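Folding Clothes on the Bed

Filed under: Laundry, Bedroom
Posted by Irena Wysocka

My dresser top is taken up by a lamp and a printer, so I do the folding on the bed. It's a good height if the mattress is firm, and there's room for the finished pile next to the work.

Clear the bed first
Fold the quilt in half, then in half again, and push it to the far end. Leave the fitted sheet on and pull it tight at the corners. If it has ridges in it, you'll be chasing them under every shirt.

Lay the shirt flat
Put it down with the neck away from you and the hem toward you. Smooth from the middle out to the sides with the flat of your hand. Then take the hem and give it a short tug to straighten the side seams. Cotton knits twist after a few washes, and the seams may never line up again. Fold to the shape of the shirt and ignore the seams.
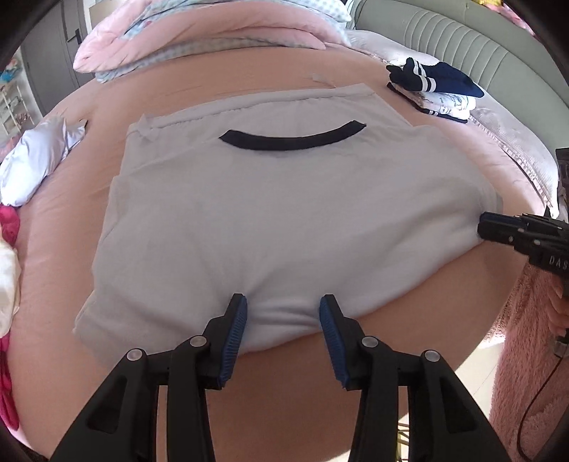 Long sleeves
These are what make a pile lean. Fold one side of the body in to the middle, then turn the sleeve back on itself so it runs straight down toward the hem. Do the other side the same way. The sleeves should sit one beside the other, with no crossing. Fold up from the hem, in thirds for a drawer or in half for a shelf.

Button any cuffs that have buttons. Ribbed cuffs only need to be pulled flat.
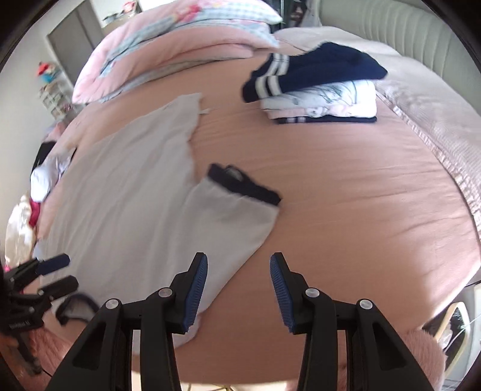 Drawers in our house are shallow, and I used to fold everything too thick and then fight to get them closed. Now I make the pile on the bed first and press down on it before I carry it over. Heavy things go at the bottom if you can manage it. A dark cuff like the navy one on that pale shirt is usually thicker than the body, so keep it away from the fold or you get a lump on one side. I also check which way the tag is sticking out, and tuck it in before the last fold.

I keep six shirts to a pile. The drawer inserts are from Cekar and they hold that many standing on edge. Shokri makes a taller one that didn't fit.

White with dark trim
Wash these inside out in cold water the first few times, and don't leave them sitting in the machine when it's done. Dark dye can move onto wet white fabric. Dry them flat or on the line. High heat is hard on elastic, and once an edge goes wavy it won't fold square. 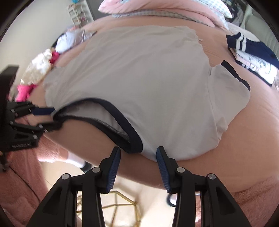 Iara Lagos wrote in to say she skips the bed and folds on top of the dryer, straight out of the drum, one piece at a time. Her shirts come out with fewer wrinkles that way, but she has to make several trips down the hall. She also rolls all her underwear and stands it in a shoebox. I tried the shoebox and kept it for socks.

Next: putting away winter blankets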